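Pillerley Tidy-Up Simulator: Frequently Asked Questions

Last updated October 25, 2025

Welcome! If you've just found us, Pillerley is a practice environment for people who are learning to program a robot arm and would rather not start by knocking a real lamp off a real table. You get a simulated arm, a set of furnished rooms, and a big pile of household objects to pick up, move and put away. We've gathered the questions that come into our inbox most often, and we've tried to answer them the way we'd answer a friend who called us up. If yours isn't covered, please write to us. We do enjoy the mail.

GETTING STARTED

Do I need to own a robot to use Pillerley?

No, not at all. Plenty of our customers have never touched one. Everything happens on your computer, and the arm on your screen takes the same kinds of commands a real one would: move here, turn this joint, open the gripper, close it again. If you do have an arm of your own at home or at school, you can practice with us first and then carry your program over, and we have a short guide for that in the Help section (look for the one by Kibet Mabula, who writes our guides and has a lovely patient way of explaining joint angles).

How much programming do I need to know?

If you can write a loop and you know what a function is, you'll be fine. The first lessons give you a nearly finished program and ask you to change one or two lines. After that it gets harder, but gently. Folks who have never written any code usually do better with a beginner Python course first, and we'd rather tell you that now than have you feel lost in the second lesson.

What kind of computer will it run on?

Any fairly recent laptop or desktop with a separate graphics card will run the rooms at full detail. Without one, switch on Light Mode in the settings. The shadows get simpler and the wood grain on the floors looks a little flat, but the physics is exactly the same, so your program will behave just as it would otherwise.

THE ROOMS AND OBJECTS

What comes in the box?

The standard edition, which we call Dirken, comes with 58 rooms and 3186 objects. The larger Grurnelis edition adds outdoor spaces and a workshop. Both include the arm, the gripper, the lesson plans and a blank room you can furnish yourself - that last one is my favorite, and I've lost more evenings to it than I'd like to admit.

Why is there so much furniture? I only want to pick things up.

We hear this one a lot, and it's a fair question! Picking a block off a bare table is a fine first lesson, but a home is full of soft edges, low seats and things standing next to other things. In our sofa lesson, the arm works from a dark pedestal beside a red sofa, and the items to be handled sit right on the seat: a leaf-shaped ornament on a stand, a small toy horse with a saddle-like covering, and a flat brown piece just behind the horse. Your program has to decide where to bring the two fingers down so that they take hold of one thing and leave its neighbors alone.

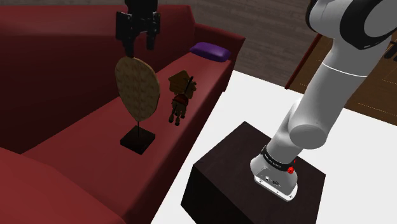

Can I move the objects around before a lesson begins?

Yes. Open the lesson, choose Arrange, and drag things wherever you like. You can also press Shuffle and let the program set them out for you, which is a very good way of finding out whether your code really works or has only memorized one layout. We suggest shuffling as soon as you've had your first success.

Can I bring in my own models?

You can, in either edition. We ask that each model come with a weight and a surface type, because a gripper needs to know whether it's holding something slick or something fuzzy. If you leave those blank we fill in middle-of-the-road values, and the results can be a bit silly.

WHEN THINGS GO WRONG

My gripper lines up nicely but then closes on air. What am I doing wrong?

Most of the time it's height. From a camera placed above or to one side, the fingers can look as if they're touching an object when they still have a good way to go. Turn on the side view and check the gap before you close. If the height is right, look at the angle: thin, flat objects need the fingers on either side of the narrow direction, and a quarter turn of the wrist usually sorts it out.

An object sank into the cushions. Is that a bug?

It was! We fixed it in build 2106, which came out in May. If you still see it, please update, and if you see it after updating, send us your saved room and we'll have a look.

The arm stops halfway and shows a yellow warning.

That means the path you asked for would bend a joint past its limit or run the arm into its own pedestal. Add a point in between so it can swing around the long way. The warning panel names the joint, so you'll know where to begin.

SCHOOLS, CLUBS AND REFUNDS

Do you have a classroom license?

We do, and it covers every machine in the room. Njoroge Were looks after schools and will happily set up a trial for your class. He used to teach the Ndung'u evening course, where the earliest of these lessons were first tried out, so he's a good person to ask about pacing as well. Tell him the age of your students and how long your sessions run.

Can students save their work at home and open it at school?

Yes, as long as both computers have the same build. Saved rooms are small files and travel well by email or memory stick.

What if it just isn't for me?

Write to us within 30 days of buying and we'll return your money. We might ask what didn't suit you - you're free to ignore that part - but the refund goes through either way, normally to the card you paid with.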